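Rerero Two-Finger Gripper, Kitchen Bench Review
Valentin Fleury

We ran the Rerero for 280 cycles in March, against the Alance we normally use. Setup took 13 minutes, most of it cable routing.

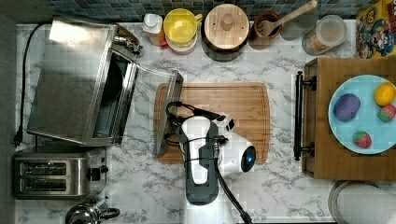 Gripper over the cutting board, cables looped at the upper arm.

Cable slack is the weak point – I would want a proper guide at this price. Long tools are handled better than expected.

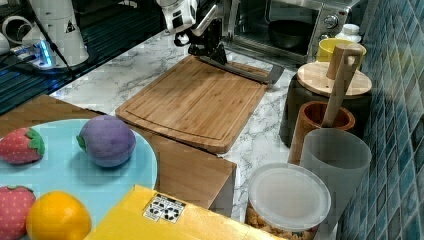

Metal spatula in the black gripper, blade flat on the bamboo.

Grip held in all but 30 cycles. The Alance dropped fewer, but costs $1,000 more. Recommended for light work.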